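Ollimska Automation Services, Lomville
August 14, 2025

1/ Our review of the Priltine bench cell hire service is now complete. The service has been open to small manufacturers and colleges since June, and this thread sets out our main findings.

2/ Each hire includes the arm, a two-finger gripper, a teach pendant and one day of training. Set-up at our Briggs Road workshop took roughly 3 hours, including safety checks.

3/ The trial task was bin picking of small parts. A short conveyor and sensor were added at no further charge.

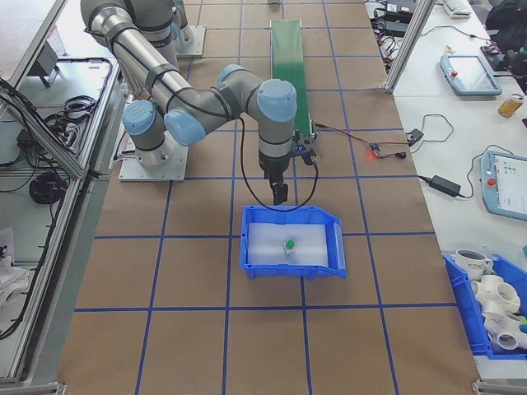

4/ Over the trial we logged 143 picks, of which 27 needed a second attempt. Most of these involved light items lying close to the wall of the bin — a known limit of this gripper.

5/ The pendant menus are clear and new staff learned them quickly. The printed manual is less helpful and should be revised before the service is offered more widely.

6/ We recommend the service for short trials of up to 100 hours. For longer use, purchase is likely to cost less. The full report is available from our office on request.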